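Una mañana entre pértigas: visita a la fábrica de Hostosano en Pusville

Publicado el 20/03/2026 en Crónicas

Llevaba desde diciembre dando la lata por correo para que me dejaran entrar en Hostosano. Los que me leéis ya sabéis que salté con pértiga de joven, que salté mal, y que aun así sigo parándome a mirar cada vez que veo un colchón de caídas al fondo de una pista. Así que cuando anunciaron jornada de puertas abiertas me apunté en cuanto salió el formulario, desde el móvil, en la cola de la panadería, y casi me dejo el pan.

Pusville pilla lejos de todo. Tren, autobús y un buen rato andando por un polígono donde las aceras se acaban sin avisar. La nave está detrás de un almacén de azulejos y por fuera no tiene nada: una puerta metálica verde, un timbre y un cartel pequeñito con el nombre. Yo me esperaba una pértiga gigante en la rotonda, qué sé yo. Dentro ya es otra historia, porque lo primero que te encuentras es un pasillo larguísimo con soportes en las dos paredes y pértigas hasta el fondo, de todos los colores, cada una con su etiqueta de longitud y de peso. Me quedé allí plantado como un crío delante de una pastelería.

Nos repartieron en grupos de ocho. A mi grupo le tocó de guía Shewit Wako, responsable del taller de enrollado, que habla deprisa, lleva el metro colgado del cuello y se para cada dos pasos a saludar a alguien. Venían conmigo un par de entrenadores de un club de la costa, una madre con su hija (la niña salta en categoría infantil y preguntó mejor que todos los adultos juntos) y un señor que había entendido que la visita era de cañas de pescar. Se quedó, y creo que disfrutó más que nadie.

Un poco de contexto, por si alguien llega aquí de nuevas. Se saltó con madera, luego con bambú, después con metal, y cuando apareció la fibra de vidrio la prueba cambió por completo: la pértiga dejó de ser un palo por el que trepabas y pasó a doblarse, guardar la energía de la carrera y devolvértela en la subida. Y lo que me tiene enganchado es que el reglamento no limita ni el material ni la longitud ni el grosor. Con las zapatillas se miden hasta las suelas. En pértiga, mientras la superficie sea lisa, allá cada cual con lo que sea capaz de doblar.
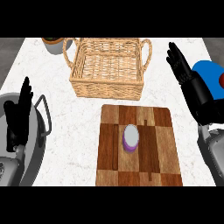 El corte de la tela es la parte de la que menos había leído y la que más me gustó. La fibra llega en rollos, como en una tienda de cortinas, y se corta en tres tipos de pieza. La primera es una cinta que va en espiral por dentro y da resistencia al tubo para que no se aplaste al doblarse. La segunda da vueltas completas de punta a punta. La tercera es una especie de vela, ancha en el centro y más estrecha en los extremos, y es la que decide dónde va a doblar la pértiga y cuánto. Wako nos puso un retal en la mano para que tirásemos en todas las direcciones, y se nota muchísimo: hacia un lado no cede nada y en diagonal se va como un chicle. Lo entendí pensando en una cesta de mimbre, con las tiras entrelazadas en el fondo y en las paredes, que si solo llevase las tiras en un sentido se abriría en cuanto la levantases por las asas. Hasta el borde me vale para la comparación, rematado con una trenza más gruesa, porque en los extremos del tubo también se añade material extra. Se lo dije a Wako y me contestó que le parecía bien, pero que su resina es bastante más cara.

Después viene el enrollado, y aquí hubo que ponerse gafas y quedarse detrás de una raya amarilla. El mandril es una barra de acero larguísima y pulida como un espejo. La tela, ya impregnada, se pega por un borde a todo lo largo y se hace rodar entre dos planchas. Dura un suspiro. Yo esperaba algo lento y solemne, y fue un "zas" y a otra cosa. Lo que sí lleva tiempo es alinear ese primer borde, que lo hacen dos personas, una en cada punta, hablándose con monosílabos. Si entra torcido, la pértiga sale con un lomo donde no toca y va directa al contenedor. Había unas cuantas allí metidas, por cierto, y nadie las escondía, lo cual me cayó simpático.

A la máquina de enrollar la llaman Parry. Pregunté de dónde venía el nombre y me dieron dos versiones incompatibles en menos de un minuto, así que lo dejo estar.

Luego se envuelve todo con una cinta que encoge con el calor, va al horno, y al salir hay que sacar el mandril de dentro (hay un tirador hidráulico para eso, y suena como si descorcharan la botella más grande del mundo). Se quita la cinta y queda el tubo con unas rayitas en espiral muy finas. Si alguna vez habéis pasado la mano por una pértiga y habéis notado esos anillitos, son la huella de la cinta. ¡Años preguntándomelo! El horno no nos lo dejaron ver abierto, una pena, aunque el calor se notaba desde la puerta.

La sala de ensayos era lo que más ganas tenía de ver. Se apoya la pértiga en dos soportes, se cuelga del centro un peso fijo y se mide cuánto baja. Ese número es la flexión, el que va apuntado cerca de la empuñadura, y cuanto más pequeño, más dura es la pértiga. La niña preguntó entonces por qué la suya, que pone 60 kilos, no dobla igual que la de una compañera que también pone 60. Silencio entre los adultos. Wako se puso contentísima con la pregunta. La etiqueta de kilos es un escalón, explicó, y dentro de un mismo escalón caben flexiones distintas; además una pértiga más corta con el mismo peso marcado se comporta de otra manera, y encima está lo alto que agarre cada una. Acabó sacando dos del pasillo, colgándoles el mismo peso y dejando que la niña leyera la regla. La diferencia se veía a simple vista.

Uno de los entrenadores quiso saber cuántas pértigas se lleva a una competición un saltador de nivel, y ahí se montó tertulia. Él defendía que con cuatro bien elegidas se va a cualquier sitio. Su compañera decía que eso era tacañería de club y que con viento de cara te quedas sin recambio blando a la primera. Yo no tengo opinión formada, en mis tiempos compartíamos la misma todo el equipo y el que agarraba más arriba era el valiente. Lo que sí compartimos los tres fue el lamento por el transporte. Aviones, trenes, bacas de coche... cada saltador tiene su historia de terror, y la del entrenador incluía un ferry y una funda que acabó en otro puerto.

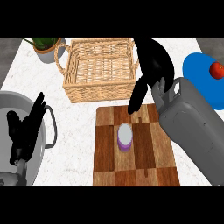 ¿Se puede seguir saltando con una pértiga que tiene una muesca?

Hay que retirarla hasta que la revise el fabricante, aunque el golpe parezca poca cosa. Una marca que corta fibra concentra ahí todo el esfuerzo al doblar, y el tubo puede partir por ese punto en plena batida. Wako insistió en esto más que en cualquier otra cosa de la mañana. Nos enseñó un trozo roto y la fractura arrancaba en una muesca que yo habría jurado que era suciedad. Su consejo es pasar un trapo por todo el tubo antes de cada sesión: si se engancha un hilo, esa pértiga no salta ese día. Y nada de dejarlas tiradas donde la gente camina con clavos, que es exactamente lo que hacíamos nosotros.

La última parada fue Tillus, el proyecto del que todos venían cuchicheando desde la entrada. Es un tapón de punta con sensores que registra el golpe contra el cajetín y lo manda a una tableta. No toca la pértiga en sí, va dentro del tapón de goma, y de momento lo usan para entrenar. En la pantalla sale una curva con un pico cuando clavas y luego una panza larga mientras la pértiga dobla. Nos pasaron dos saltos del mismo atleta, uno bueno y otro en el que se quedó colgado y volvió al pasillo, y en el malo la panza se acababa de golpe. Para un entrenador puede ser una maravilla. A mí me entró un poco de pereza, lo confieso. Me gusta que en la pértiga todavía se discuta a gritos desde la grada si has clavado tarde o si te has metido debajo, y con una curva delante se acabó la discusión. El entrenador de la costa me miró como si yo fuera el señor de las cañas de pescar. Probablemente tenga razón él.

Pregunté si la federación dejaría competir con eso puesto y me contestaron que ni lo han pedido ni tienen prisa. También pregunté el precio. Se rieron.

Cosas sueltas que apunté en la libreta:

Las pértigas de colores no significan nada técnico. El color lo eligen por serie, y el amarillo mostaza de la última temporada ha tenido, digamos, poco éxito.

El carbono entra en algunas gamas altas para quitar peso, porque una pértiga ligera se lleva mejor en carrera. La flexión se consigue igual por el reparto de la tela. Yo tenía esto mal entendido y lo había escrito mal en este mismo blog, así que fe de erratas.

El esparadrapo de la empuñadura lo pone cada atleta a su manera y en fábrica ni se meten. Wako dice que reconoce a algunos clientes por cómo lo enrollan.

Se pueden comprar trozos de tubo descartado en la salida. Yo me traje uno que ahora mismo sujeta una tomatera y va de lujo.

Si os animáis, la visita es gratuita, hay que reservar por la web y conviene llevar calzado cerrado, que a uno de otro grupo lo dejaron en la zona de oficinas por ir en sandalias. La parte de enrollado es ruidosa, avisados quedáis si vais con niños pequeños. Para comer, el bar del polígono, el del toldo azul: tortilla enorme y servilletas de las que no secan. Me dijeron que volverán a abrir cuando terminen de montar el banco de ensayos nuevo — no tienen fecha — y que entonces dejarán doblar una pértiga en el pasillo de pruebas, con el arnés puesto. Ya he mandado el correo pidiendo plaza.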